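Workshop notebook > Sport > Table football

Wednesday, August 12, 2020
By the Lurkau bench

Today I changed the bearings on the four goalkeeper rods. The old ones from Damell were in since March and the left side was already dragging. New set is Galtora, a bit wider, so I had to sand the holes by hand. Slow work, but the rods turn freely now.

Rolling test with the cork ball: 80 shots from the middle row, same angle. The ball still drifts to the near corner. I put paper under the leg and repeated, same result. So I think the playing surface is bent, and the legs are innocent. 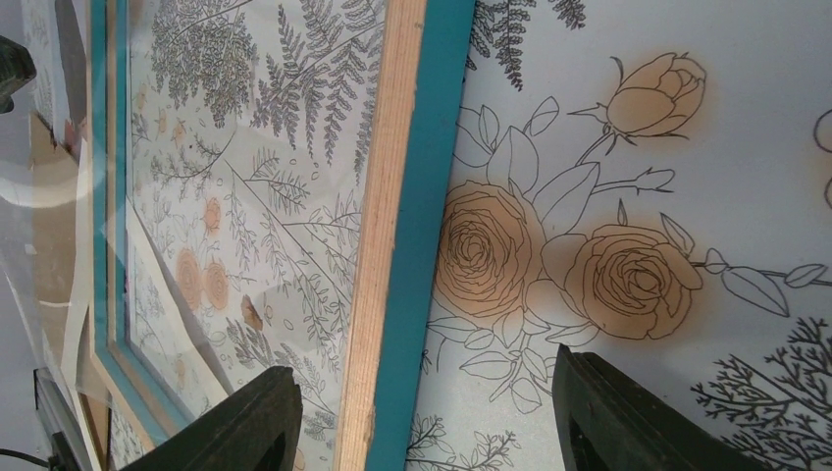

Plant prints, one in the teal frame.

For the club evening against Samonte we need this table straight. I propose we do not play the doubles on it before the surface is checked with the long ruler. Silicone on the rods only, please, never on the field! Last time it took me one evening to clean.

To do: order rubber bumpers, tighten goal B.

Comments

rodspinner: Is the wider bearing not rubbing on the bumper?

benchtwo: A little on rod 3. I will sand it more.

leftwing_k: Cork ball is too light for this test, try the hard one also.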